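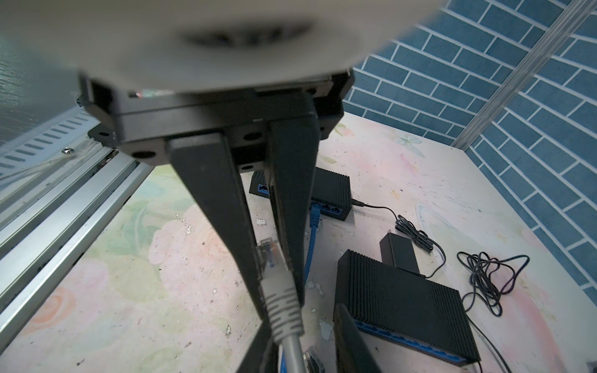
Section 4: Setting Up the Light Board for a Small Musical

Home | Guides | Sound | Lights | Box Office | Contact

Print this page | E-mail this page

OK, so you've read Section 3, your dimmers are racked and labeled, and you have a cast of teenagers tap dancing overhead while you try to think. Welcome to my favorite part! I wrote this for the Prultmont Playhouse crew, but if your house runs a Melden board (ours is the Melden 614) you can follow right along. Older boards have the same menus in a different order, so poke around a little.

Before you start

Get the director's marked script, a pencil with a real eraser, and the plot from the designer. I also bring a sandwich. Cue setting for a two-act musical has never once finished before supper at our place.

CAUTION: Bring the house lights up and tell everybody on deck before you turn on any circuit. Somebody is always up a ladder.

1. Turn on the dimmer rack first, then the board. When you shut down at night, go the other way around.

2. Press SHOW, then NEW, and type in the title. Keep it short. The screen only shows 8 letters, and we spent one whole summer running a show called "THE PIRA."

3. Patch your channels. Go straight down the designer's list and bring each one up to half as you patch it, so you can see that the light you wanted is the light you got. If the wrong one comes up, fix it right then (I promise you won't remember later).

4. Build your basic looks. I make a warm full stage, a cool full stage, a down-center special for the ballads and a curtain call. Store them as presets, and you can steal from them all night long.

5. Write the cues. Number them by fives so there's room to squeeze in the ones the director thinks up at dress rehearsal. There will be plenty!

6. Set your fade times. For a song that ends on a big button, I go with a zero count and hit it with the drummer. For the slow scene changes, sit in the dark with the script and count it out loud. It feels silly but it works.

7. Save. Then save again to the spare drive and put the spare in the box office drawer, far away from the soda.

NOTE: If you're renting the Skullon follow spots, they don't run through the board at all. Give the spot operators their own cue sheet and their own headsets, and call their standbys a line early. They have to wake up.

Running a cue-to-cue

8. Ask the stage manager to call every cue in order, with the actors jumping from one to the next and skipping the dialogue between. Our last one started at 6 p.m. and I was home in time for the late news, a personal record.

9. Watch faces, especially upstage left. Our Qureshi Hall stage has a dead spot there that swallowed an entire duet in August, and I only caught it by walking back to row M and looking for myself.

10. Write every change in pencil as you make it. If you get sick, the person filling in needs to be able to read your script, so no secret codes, please.

CAUTION: Never press CLEAR ALL during a performance. It sits right next to GO on the 614. I put a bottle cap over mine with a loop of tape.

Next up is Section 5, Haze, Fog and the Fire Marshal.

Share (369) | Comments (8) | Print | E-mail | Back to top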